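**Two-arm bench build, cable routing and the wallet problem**

*Bimanual builds > Home and garage > Build logs*

**urkbridge_dan** wrote:

OK, build log time. Some of you helped me back in March when I couldn't decide between one decent arm and two cheap ones. I went with two. I call the whole thing Lila because saying "the bimanual tabletop setup" to my family was getting old.

Short version of the build: both arms bolt to one grooved aluminum rail along the front, each on its own black plate, with the controller boards hanging under the rail where I can get a finger on the connectors. Walls are panels slotted into extrusion posts. The wallpaper is leftover from our hallway and my wife says it looks better in the box than it ever did in the house. The top is a beige marble-look sheet, and it wipes clean, and that's about as much thought as I gave it.

I run it leader-follower for now. There's a second pair of handles on my desk, I move those, the arms copy. I want to record enough runs to train something on, goal is 200 good ones per task. The task I picked is pulling cards out of a wallet. I know. I KNOW. Everybody told me to start with blocks.
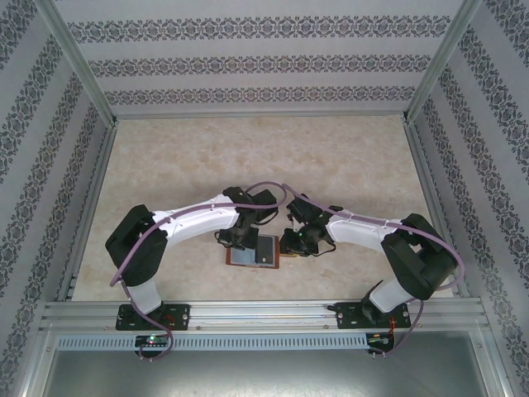 *Lila with both grippers in the middle of the table. Purple cables going up and over.*

Two things I'd like opinions on:

1. The cables. I clipped them along the top of the long white links and left slack at the wrists and in front of the rail. When both arms reach for the middle, the loops end up crossing over the grippers. No snags yet but it makes me nervous every time.

2. Arm spacing. I've got the bases nearly as far apart as the rail allows. Too wide?

Fire away!

---

**tinsnips** wrote:

Oh nice, it's alive! I remember the March thread, I was on team one-decent-arm and I'm still a little bit on that team, but this came out really clean. Boards under the rail is smart. Mine are behind the arms and I have to stand on a stool to reseat anything.

On the cables, I'd shorten them at the wrist. You want just enough slack for full wrist rotation and nothing more. Measure with the wrist cranked all the way over, add a finger's width, clip it.

---

**gearmouse** wrote:

Going to disagree with tinsnips. A short cable at the wrist means all the bending happens in one spot, right at the connector, and that's where they die. I've killed two that way. Big lazy loops look sloppy but they last. If they cross, they cross. Cable sliding on cable is nothing.

Spacing: leave it wide. If you move the bases in, your elbows fold up when you work close to the rail and you start hitting joint limits.

---

**tinsnips** wrote:

Cable sliding on cable is nothing until one of the loops drops between a finger and whatever it's grabbing. Had that happen on a towel folding run. The gripper closed on the cable, I kept pulling because I was looking at the other hand, and there went my Saturday.

---

**gearmouse** wrote:

So look at both hands, haha.

---

**pm_halloran_fan** wrote:

Middle option: run the cable down the side of the last link in place of the top. Your loop then hangs outward, away from the other arm. You'll have to mirror it left to right obviously. I used those sticky-back cable clips from a multipack and they let go after a week, so zip tie through the screw holes if you have any spare.

Also what's the white thing people put next to the gripper, do you have one? I'm trying to work out a camera mount and can't find a shape that doesn't hit the table.

---

**urkbridge_dan** wrote:

Good stuff, thank you all. I'm going to try the side routing on the left arm first and leave the right one alone so I can compare.

pm_halloran_fan, yes, I've got a white bracket there with a flat plate and a bunch of small holes. You can see it in this one, just to the right of the left gripper. I'll put the file up once I've cleaned it up. The first version was so ugly I refuse to share it. 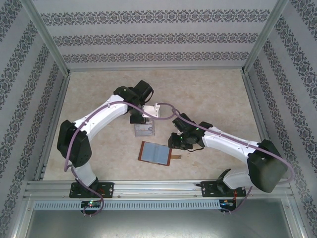 *Wallet open flat, grey see-through piece lying behind it. Bracket by the left gripper.*

Also for anybody planning a build, pay attention to the strap. The closure strap sticks out to the right of the wallet when it's open, with a little snap on the end, and it's the most annoying part of this whole task. I swing the right gripper in low and it catches. Coming in from above is fine. I've retrained my own hand more than I've trained any model.

---

**solderfumes** wrote:

Why on earth a wallet? Soft, floppy, shiny plastic, everything sticks to everything. You could have 1000 block stacking runs by now and a working policy. I'm not trying to be a jerk, I just see a lot of people start with the hard thing, get bored around run 40 and sell the arms.

---

**urkbridge_dan** wrote:

Fair question. Blocks bored me in one evening. I've got 378 recordings on the drive at the moment, and if I'm strict I'd keep less than half. But I want to sit down and do more of them, and I never felt that way about the blocks.

And there's a real reason too. My dad's hands aren't great anymore and cards are the thing he complains about most. I'm not building him a robot, that would be silly, but it's where the idea came from.

---

**solderfumes** wrote:

OK, that's a better reason than most of us have. Withdrawn. Still think you should throw in an easy task so you have something to sanity check the training with. If it can't learn blocks, you know the wallet isn't the problem.

---

**Favis** wrote:

+1 to the sanity check task. A cube into a cup, do it in an afternoon.

What fingers are you running? The stock ones on mine are hopeless on anything thin. They pinch fine at the base and splay at the tip, so a card just slides out.

---

**urkbridge_dan** wrote:

Printed ones, bright yellow, flexible filament, with rectangular cutouts in rows so they give a bit. Looks like a tiny ladder. I got the idea from the Pitkänen finger thread on here (go search it, it's long but worth it) and changed the tip shape a couple of times.

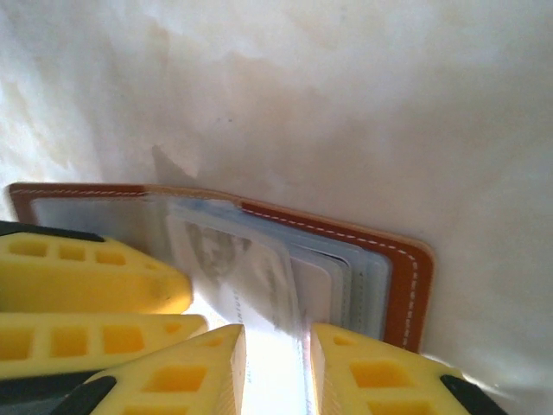 *Wrist cam view, yellow fingers down at the bottom, card sleeves fanned out in the wallet.*

What I like about them is that when I push into the sleeves a bit crooked they bend along instead of shoving the whole wallet across the table. What I don't like is that clear plastic sleeves are murder on the wrist camera. There's a spot between the fingers that goes almost white. I've been messing with exposure and haven't found a setting I like.

---

**Favis** wrote:

Ooh, those are way chunkier than mine. What infill?

For the glare, lock the exposure AND the white balance. If you leave either one on auto, the picture changes every time the fingers come into view and your training data goes all over the place. Then dim your light until the bright spot stops clipping. It'll look too dark to you, and that's OK.

---

**gearmouse** wrote:

Or stick a sheet of baking parchment over the lamp. Cheapest diffuser in the world. Don't let it touch the bulb if it's a hot one.

---

**tinsnips** wrote:

Parchment works great, I'll give gearmouse that one. 😄

Dan, when you swap the left cable to the side, check your elbow too. The slack has to come from somewhere, and if you pull it from the elbow you'll find out the first time you reach all the way across.

---

**urkbridge_dan** wrote:

Infill is 15 percent, three walls, printed slow. I tried higher and they got too stiff to be any fun.

Update on the cable: left side is rerouted, took me most of last night and I had to redo the elbow (tinsnips, you called it). The loop does stay out of the middle now. But it brushes the side wall when I tuck the arm all the way in, so I've traded one worry for another. I might take a little slack out of the lower part and see.

Parchment is taped up. Exposure is locked. Cube and cup are on order from the kitchen cupboard.

---

**pm_halloran_fan** wrote:

Don't forget the bracket file!! I've got filament loaded and nothing to print.

---

**urkbridge_dan** wrote:

Tonight, promise. Two of the holes are a hair too tight for the screws, so run a drill bit through them by hand before you mount anything.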